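Visita a Gurnthorpe: una mediación con más programa que acuerdo

Gurnthorpe, 31 de octubre de 2020

La invitación prometía "una jornada de puertas abiertas sobre el proceso de diálogo" y un autobús desde el puerto. El autobús salió con cuarenta minutos de retraso. Íbamos en él siete periodistas, dos profesores de derecho internacional y un señor que preguntó varias veces si habría comida. La hubo, y fue lo mejor organizado del día.

Para quien no siga el asunto: Medthorpe y Grundisness llevan desde agosto preparando una nueva ronda de conversaciones sobre el estatuto del estrecho y el regreso de las familias desplazadas. Preparando, insisto, porque la ronda todavía no tiene fecha. Lo que sí tiene es sede, logotipo y una oficina de enlace instalada en el antiguo edificio de aduanas de Gurnthorpe, que es la que nos enseñaron el sábado.

Nos recibió Cirilo Lozano, portavoz de la oficina, con un discurso que ya le había oído en otras dos ocasiones casi palabra por palabra. Habló de "clima constructivo" y de "ventana de oportunidad". Alguien le preguntó cuándo se cerraba la ventana. Respondió que las ventanas de oportunidad dependen de la voluntad de las partes, y pasó a explicarnos la distribución de las plantas.

La sala grande, en el primer piso, está bien pensada. Mesa ovalada, cabinas de interpretación, dos accesos separados para que las delegaciones no se crucen en el pasillo si no quieren. Según Lozano, no se ha usado aún para ninguna reunión con las dos partes presentes. Se han celebrado allí 12 encuentros técnicos, pero siempre con una delegación en la sala y la otra conectada desde su capital, o directamente ausente. Pregunté cuántos habían terminado con un documento firmado. Me dijeron que la firma no era el indicador adecuado. Volví a preguntar cuál era el adecuado y me remitieron al folleto.

El folleto tiene dieciséis páginas y una sola cifra que merezca atención: 3.395 solicitudes de retorno registradas. No aclara cuántas se han tramitado. Tampoco si una solicitud equivale a una persona, a una familia o a una vivienda, que no es un detalle menor cuando lo que se discute son precisamente títulos de propiedad.

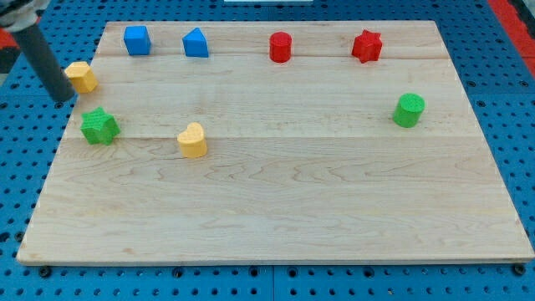
Sobre ese punto intervino Sutrisno Purba, asesor del equipo mediador y, a mi juicio, el único que vino a Gurnthorpe con ganas de contestar. Admitió que el registro mezcla categorías y que habrá que depurarlo. Calculó que el presupuesto actual alcanza para revisar hasta 2.000 expedientes antes del verano, siempre que Grundisness abra sus archivos catastrales. ¿Los va a abrir? "No tengo esa garantía por escrito", dijo. Lozano miró el reloj y propuso seguir con el recorrido.

El recorrido siguió por la biblioteca, el centro de prensa (cerrado, faltaba la llave) y un despacho donde se guarda copia del plan Talukder, el borrador que sirve de base a la negociación. No pudimos leerlo. Sí pudimos ver la carpeta. El plan propone una administración conjunta del estrecho durante un periodo transitorio, y lo que se ha filtrado hasta ahora deja en blanco la duración de ese periodo y quién manda en caso de desacuerdo. Uno de los profesores comentó en voz baja que con esos dos huecos él también redactaba un plan.

Quedaba la cuestión que casi todos llevábamos apuntada: la silla de Grundisness. Su gobierno ha enviado observadores, cartas y un embajador que se marchó antes del almuerzo, pero no ha nombrado jefe de delegación. Medthorpe sí lo ha hecho, y aprovecha cada comparecencia para recordarlo, aunque su enviado tampoco estaba en la visita. No veo cómo se prepara una negociación en serio cuando una de las partes no designa a nadie que pueda comprometerse a nada. Lozano opina que los nombramientos llegarán "en el momento procesal oportuno". Le pregunté si ese momento figuraba en algún calendario. El calendario, contestó, es orientativo.

Sería injusto decir que en Gurnthorpe no se trabaja. Los técnicos con los que hablé en la cafetería conocen los expedientes, discuten entre ellos y se quejan de la falta de traductores jurados, una queja concreta que me pareció más fiable que todo el acto de bienvenida. Lo que no encontré fue a alguien con autoridad para decidir.

La próxima jornada abierta está anunciada para la primavera. El autobús de vuelta salió a las cinco y cuarto.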